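Trallberg Simulation Practice Guide, second edition: review

Filed under: Reviews > Robotics > Standards and Guidance
Reading time: 4 minutes
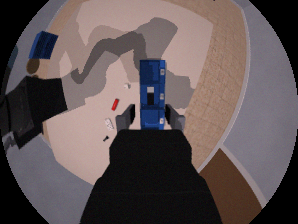

Stijn Wuyts wrote to me after the first edition to say that a guide like this is only worth having if two labs can follow it separately and end up with the same result. He had tried it with a colleague in another building and they had disagreed on what counted as a finished task. I kept his complaint in mind while reading the new one.

The Trallberg guide is a ring-bound book of 133 pages, with a set of blank forms you can copy. It sets out good practice for testing robot arms in simulation, mainly small tabletop jobs such as gripping, sorting and opening drawers. It isn't a formal standard and the authors say so on the first page. You can't be certified against it. I used it over the summer, starting in July, on our own simulated drawer tasks.

What it covers

The first part deals with setting up. You write down the camera position, the lighting, the starting pose of the arm and the allowed range for each object before you run anything. The rendered view at the top is typical of the work: a wrist-level look at an open gripper and a small blue drawer unit, with other small items lying to one side. The guide asks for any such extra items to be listed by name and given their own range of positions. I used to leave them out of my notes, and I have stopped doing that.

Shadows get four pages. The rule is that you either fix the lights for a whole batch or vary them on purpose and record the settings. Changing them halfway through is treated as starting a new batch. That cost me a day's work in the first week, but the rule is a fair one.

The second part is on running trials. The minimum is 20 runs per condition, or 60 if you want to compare two controllers. Failed runs stay in the log, and so do runs stopped by hand, each with a short reason. The success test must be written before the first run. For a drawer, you state how far it has to open and how long it has to stay there. This is the section that was weakest in the first edition, and it answers most of what Wuyts complained about.

The third part is about moving to a real arm. It is short. It covers speed limits, a clear stop procedure and who should be in the room. I would want a good deal more here. The authors point you to your own site rules and the arm maker's manual, and leave it at that.

Using it

The forms are plain and easy to fill in. The batch form takes me almost 20 minutes the first time and much less once the basics are copied over. There is a checklist inside the back cover which I now use more than the book itself.

The index is poor. "Gripper" has one entry, although fingers, pads and opening width come up in all three parts. The numbering of the rules also changed between editions, so older notes that quote rule numbers no longer match.

I compared it with the Lirkano handbook, which we also have on the shelf. Lirkano is better on real hardware and has proper drawings. It says very little about rendered cameras, and its logging advice assumes one person doing all the work. Muriithi's free notes are a good start for students but stop before you get to comparing controllers.

Good points: clear rules on lighting and object lists, sensible trial numbers, forms you can use straight away.

Bad points: thin on real arms, weak index, rule numbers changed.

I bought my copy from Trenivero and it arrived with the forms in a separate folder. The binding has held up to being left open on a desk. If you already own the first edition, the new second part is worth the money. If you only work with real arms, get the Lirkano book first.

Reviewed 27/11/2019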